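Ulora gear kit: where we are
2020-06-14
To: Szabolcs Kozma, Damodard small projects fund
From: the Skikeo workshop

Hi Szabolcs,

You asked for something a bit fuller than the January note, so get yourself a coffee! The short version is that the parts are good, the mats are good, the instruction card is still a mess, and we're under budget on everything except boxes.

First the plates. When we applied, the plan was a square base with the pegs in a row, and you may remember the drawing (the one with my coffee ring on it). We dropped the square one in February after the first two tryouts at the Deák learning center. People kept turning it to find the "right" way up and lost a good few minutes before they'd touched a gear. The round plate with the big hole in the middle is much nicer to work with. You can get your fingers into the hole to lift it, and it sits flat without rocking, even on the old tables at Deák, which have seen some life.

We've now made 194 round plates. Seven of them went in the scrap bin with pegs that leaned, and I'm keeping two more back for the workshop so we can keep trying new pegs on them. The rest are wrapped and on the shelf by the window. I know the application said we'd be finished with plates by the end of spring, and we very nearly were. The pegs held us up. Our first ones were a hair too fat, so the gear went halfway down and stuck, and then everybody pushed, and then you needed pliers. The new ones are slimmer and have a slightly softened top edge. I can put a gear on one with my eyes shut, and I have done it in front of visitors more than once.

Now the gears themselves. I went back and forth on this one for weeks. Plain flat gears would have been cheaper and a whole lot easier to buy, but the entire point of Ulora is to get people handling the parts they'll meet in a real repair job, and that means bevel gears, in metal, with some weight to them. The angled teeth are where beginners come unstuck. They put the gear on upside down, or they try to mesh it with something it was never going to mesh with, and that's exactly the conversation we want them to have at the bench. So metal it is. The supplier gave us a decent price for a second batch and I've ordered it out of the money we'd set aside for the square bases.

The mats were a late addition and I'm so pleased with them. On a bare white tabletop the white parts just vanish, and the small pegs roll off and go exploring. With a dark mat down you can find everything at a glance. They do show every smudge and bit of lint (I've given up and bought a lint roller), but they deaden the noise beautifully, and with a full class dropping gears that matters more than you'd think.

The picture is of the bench with the current plate on its mat, one white peg bare on the upper left and the bevel gear in place on the other side.
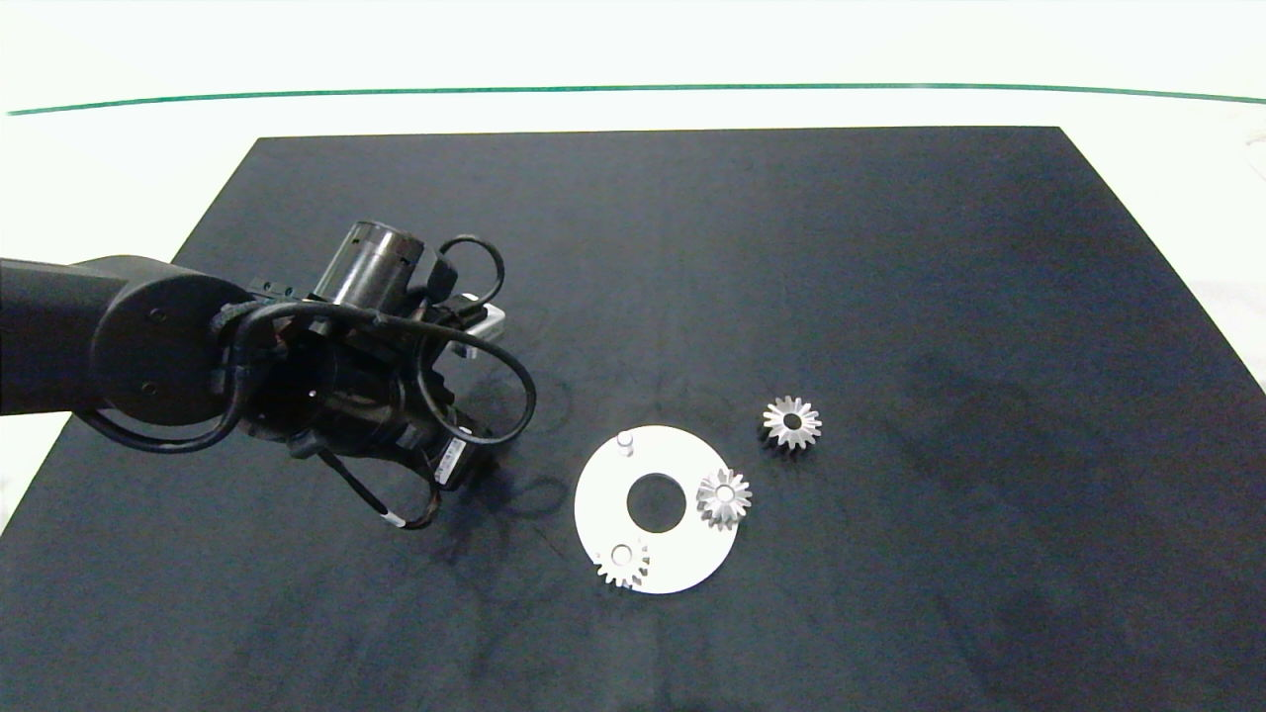

Mariann Csizmadia asked whether a learner who has never held a bevel gear will know which face goes up, and said she'd like that answered on the card before any kit leaves the building. She also wanted to know if the pegs could be made replaceable, so a snapped one doesn't mean a whole new plate.

Both fair, and I've been chewing on them since. For the first, I've redrawn step one of the card with the gear shown from the side, teeth and all, and a big fat arrow. I tried it on my neighbor and on the delivery driver, and they both got it right away. Steps two to five still read like a tax form. I'm rewriting them this month and would love a fresh pair of eyes, so if you fancy it, say the word and I'll send you a draft.

The second one is harder. A push-in peg is easy to make, but the test ones worked loose after a morning of use, and a loose peg is a worse nuisance than a broken one. Screwed-in pegs hold fine and take ages to fit. My feeling is that we stay with the fixed pegs for this run and put a spare plate in with each class set. It costs less than you'd guess and it keeps the kit simple. Tell me if you'd rather I looked at the screws properly.

Tryouts. Over 88 people have now had a go with some version of the kit, most of them at Deák and the others at our own open evenings. The round plate got a much warmer welcome than the square. Grumbles were mainly about the card, plus one gentleman who felt the gears ought to come with a dab of grease. (He may have a point, but I'm not putting grease anywhere near those mats.) The younger learners like to stack things in the middle hole. I've stopped telling them off for it.

Money, quickly. Plates and pegs came in a little under. Gears are bang on, counting the second batch. Mats weren't in the budget at all and I've covered them from the travel line, which we've hardly touched this year. Boxes are over. The first ones were too shallow for a wrapped gear and the lid bowed, so I had to reorder in a deeper size. The shallow ones aren't wasted, they're holding the spare pegs and the cards. The full sheet is attached with the receipts.

Still to do: finish the card, check the second batch of gears when it lands, pack the class sets, and get the first ones over to Deák. I'd also like to settle the spare plate question with you before I start packing, so could you let me know by the end of the month? A quick yes by email is plenty.

Thanks for being so patient about the pegs!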